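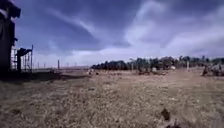 Dry grass at the Mestik field, with posts along the left side of the horizon.

Preparing a dormant field for its first cut

Walk the field in November, when the grass lies flat and debris is easier to find.

1. Start at one corner and walk parallel lanes 4 m apart.
2. Pick up loose sticks and boards. Pull half-buried pieces by hand – a rake tends to ride over them.

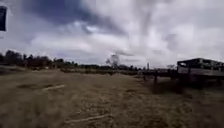

3. Probe any dark or thin patch with a steel rod. Where it sinks more than 30 mm under light pressure, flag the spot and keep the mower off it.
4. Record flags by lane number and distance from the start.

A lane of 300 m takes one person 11 minutes with few stops. Repeat the walk after high wind.

Dehua Tang, Citimholm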